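News > Member Newsletter > June

Last updated: June

Changes to the bulky item pickup in Drullthorpe

The town's curbside pickup for large household items is moving to a request system. Under the old arrangement, crews drove every street twice a year and took whatever was at the curb. Residents who missed the date had to store things for months or pay a private hauler. Starting this summer, each household can ask for a pickup when it needs one, up to 3 times in a year, at no charge.

Requests go through the town office on Serkley Road, by phone or at the front counter. The office will give you a date and a short reference number. Write the number on a piece of paper and tape it to the largest item. Crews will skip piles that have no number on them, even if the address is on their list.

Items should be at the curb by 6 a.m. on the day you were given and should not go out before the evening prior. Please keep the sidewalk clear. If you live on one of the narrow lanes off Shawky Street, the truck cannot get in, and the office will tell you which corner to use.

The crew will take furniture, mattresses, rugs, shelving, doors, lamps with the bulbs removed, and desks of any size. Drawers should be empty and taped shut. Glass tops need to come off and be wrapped separately. Rugs have to be rolled and tied. 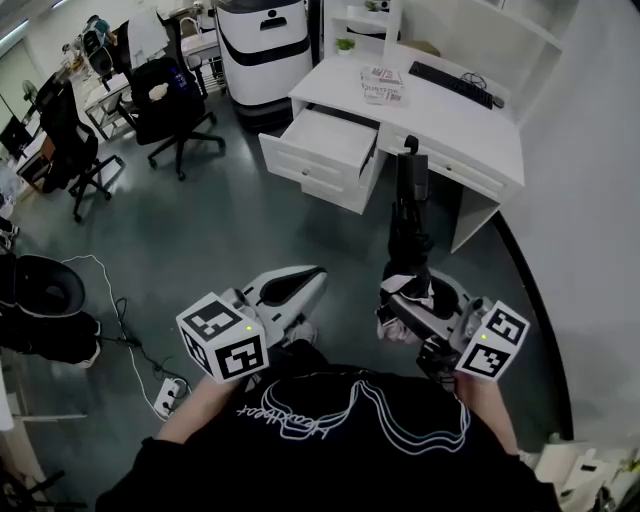 At a white desk, with a tall black item held upright.

Some things are still not accepted. Paint, motor oil, propane tanks and car batteries go to the drop-off site at Wavico Yard, along with tires. Building waste is also excluded. A single old door is fine, but a kitchen's worth of torn-out cabinets counts as building waste and needs a permit from the office. Refrigerators and air conditioners are collected on a separate truck, so mention them when you call - the regular crew does not have the equipment to handle them.

A household can put out up to 7 large items per pickup. A table and its chairs count as one item if they are stacked together. A bed frame and mattress count as two. Loose small things should be boxed, with each box light enough for one person to lift.

The old system brought in 1,275 pickups last year, and many of those stops turned out to be a single chair or a broken fan. The office expects the new routes to be shorter. Evening calls for pickups will not be available at first.

If what you have is still in usable condition, consider the swap shelf at Wavico Yard before you book. It takes furniture, lamps and housewares during normal yard hours. Upholstered pieces are turned away if they have tears or stains. Anything left on the shelf for a month goes out with the bulky load.

Printed copies of the full item list are at the library desk and the town office. The first print run is 200 copies - ask at the counter if the rack is empty. Renters can book for themselves and do not need a letter from the landlord. For buildings with shared bins, the property manager should make one request for the whole building and agree on the spot with the office ahead of time.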